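24 Jun 2020 - gripper comparison, hand-held pair, clear box task

Carrying on from the Moges notes. Question for today is still which fingertip we order more of for Plendley, the stock Trusside tips or the softer Silitz ones. Both sets on the hand-held bodies, no arm, same big white table. Box for now is the smoky clear one with the hinged lid. Horrible thing to see with any camera, so a fair test.

Camera settings first. Auto exposure off. Left it on last time and every run near the windows went pale halfway through. Fixed it now, bit dark at the back of the room, don't care, only need the table. 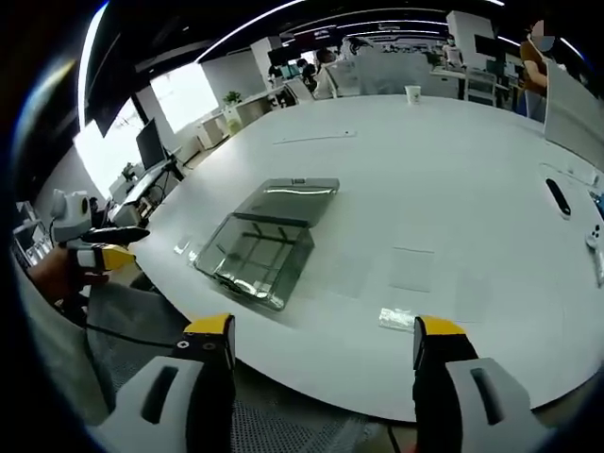 Trusside tips to start. 12 tries at lifting a small plastic bag off the tabletop. Fine if you come in low and let the tips skim the surface, hopeless if you come straight down. Edge is too square, pushes the bag along in front of it. Wrist angle matters more than grip force, which I did not expect. Wrote the angle on the sheet for the good ones only - should of done it for all of them, redo.

Lid: closing is easy, one finger and a shove. Opening is the pain. Gap under the lip is thinner than the tip. Ended up holding the base with the second gripper and prising with the first. Works but it's a two-handed job, so needs both sides synced. Clocks were 200 ms apart after lunch. Restarted both, came back together. Keep an eye on it, don't trust the number on the screen, do the tap test at the start of every batch.

Silitz tips next. Swap takes ages, the screws are tiny and the driver in the drawer is worn. Order a new one.
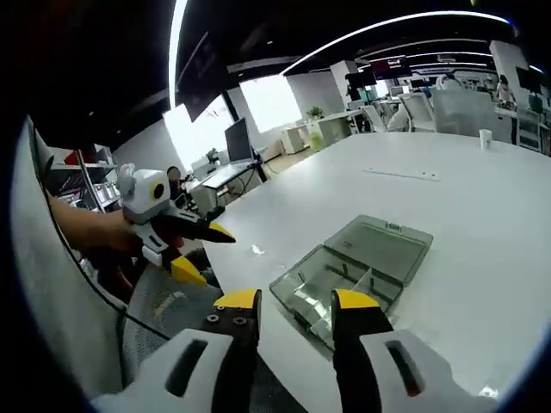

Softer tip gets under the lip nearly every time but then folds back when you lift, so the lid comes up a bit and drops. Squeezing harder makes it worse. Compartment walls are a problem for both sets, fingers opened wide hit the walls before they reach the floor of the box. Start half closed for anything inside. Add to the operator sheet.

Tracking dropped out 2 times, both with my sleeve over the lens. Roll sleeves up. Otherwise steady, even with the tips right down in the box.

Feel in the hand: Silitz set is lighter at the front, less ache by the end of the batch. Trigger travel the same on both. Trusside closes with a small click at the end that I quite like, tells you it's shut without lookng.

Leaning Trusside for lids and hard parts, Silitz for bags and film. Not buying both in bulk though. Could try filing the Trusside edge down on a spare pair, 4 left in the bag from December.

To do
- file one pair, repeat the bag tries, note angle every time
- tap test on the sheet
- new small driver
- ask Plendley if their box has a lip or a latch, changes everything if latch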